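Postcard sheep reaches Oshima!

Our travelling sheep project has a new stop, and it's a lovely one. Haruna Kawaguchi took her little knitted sheep over to Oshima in November, on the early ferry, and sent us 18 postcards from the island (the camellias were already opening!).

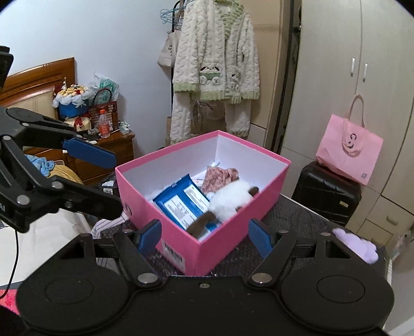

How long does each sheep stay in one place? Seven nights, then it goes on to the next host.

Haruna walked the coast path in the rain, ate far too much grilled fish and says the harbour at 7 in the morning is the best bit of the whole island. We're very jealous. 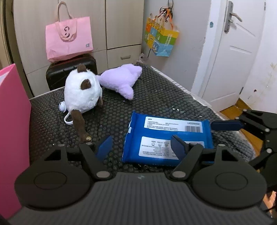
She also found a tiny café up the hill from the ferry, where the owner stamped the sheep's travel book and drew a boat beside it. Next it's off to Testonitz, our stop number 27. Have you ever been? Tell us where to go!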